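Home | Local | Schools | Business | Sports | Obits | Contact

Cloveck library kitchen classes back in October, 362 signed up so far

Last updated 4:40 p.m.

CLOVECK - The kitchen classes at the Probert Street library are coming back in October, and the list is already longer than it was all of last year.

362 names as of this afternoon. Last year's total was under that, the library says, and that was with a second round in the spring.

Classes are free. You need a library card, and the card is free too if you live in Cloveck or Hirmont. Out of town, it's 7 dollars for the season, paid at the front desk. Cash or check, no cards yet, the reader is still on order.

Eifion Howells, who runs the program, said the surprise this time is who's signing up. Lots of parents with small kids. Fewer retirees then before, though the Thursday soup crowd is "still very much the soup crowd."

"We had one beginner class on the schedule and it filled before lunch," Howells said. "So we added two more. Then those filled. I'm looking for a fourth teacher right now if anybody reading this can make a pie crust and has their evenings free."

What's on the list: basic soups, bread without a mixer, beans and rice six ways, school lunches, pie, and a canning class that was cut last year when the burners quit. New burners are in. Canning is limited to eight people a session and you have to be 16 or over.

The kids' class is new. Ages 5 to 9, with a grown-up in the room the whole time. Fruit salad, sandwiches, soft cheese, that sort of thing. No stove.

Money for all this comes from the library's own budget plus a grant of 700 dollars from Ciketti, the grocery on Mill Road, which is also giving flour and onions. Another 500 came in from the book sale. Howells said that covers supplies through the winter if nothing breaks.

Space is the real problem. The kitchen was built as a staff break room and it holds twelve if people keep there elbows in. The library asked the town last year for the use of the old Hirmont school cafeteria, which has two big ovens and a real sink. Town hall said the floor had to be looked at first. Floor got looked at. Report isn't out.

"It's a good kitchen sitting there in the dark," Howells said. "I'd love an answer before the snow."

A spokesperson for the town said the report is being reviewed and there is no date for it.

Meanwhile the break room. The library has moved the copier out and put in a second folding table, and coats now go on a rack in the hallway. Parking is behind the building only, not in the dentist's lot. The dentist has asked nicely twice.

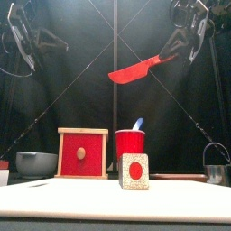

Parents have mostly been asking about knives. The rule for the 5 to 9 group is plastic only, and Howells said families can bring their own from home if the kid is used to it. The kind to look for has a wide flat blade and a rounded tip, like the red one shown here. Metal knives stay in the locked drawer until the adult classes at night. Peelers are okay if the grown-up is the one holding it.

Bring an apron, a container with a lid, and tie long hair back. Tell the desk about food allergies when you sign up, not when you get there. The kids' class won't use nuts at all. Bread class uses wheat flour and there's no way around it this season, though Howells would like to try a gluten-free night after the new year.

If you can't make your class, call. There is a waiting list for every session except beans and rice, and last year too many seats sat empty when people just didn't show. Miss two without calling and your spot goes to the next name.

Sign-up is at the front desk or by phone during library hours. No online form this year, the old one kept booking people twice. A printed schedule should be out by the end of the week, at the desk and on the board at Ciketti.

Anybody interested in teaching can leave a name and number for Howells. Teachers get a small stipend and all the onions they can carry.

COMMENTS (5)

millroad_mom: Got my two in the kids class!! Is it the same room as story time or the one in back?

R. Tadley: Back room, past the restrooms. Gets warm in there so dress light.

hirmont4ever: That cafeteria has been closed how long now. Open it up. My mother cooked in that kitchen for years and it was a fine floor.

beansandrice: wait theres still room in beans and rice? calling now

Dot P.: The article says Thursday soup but the flyer I have says a different night, can someone at the library confirm please. Also the canning class was wonderful before the burners went, glad to see it back.

Home | Local | Schools | Business | Sports | Obits | Contact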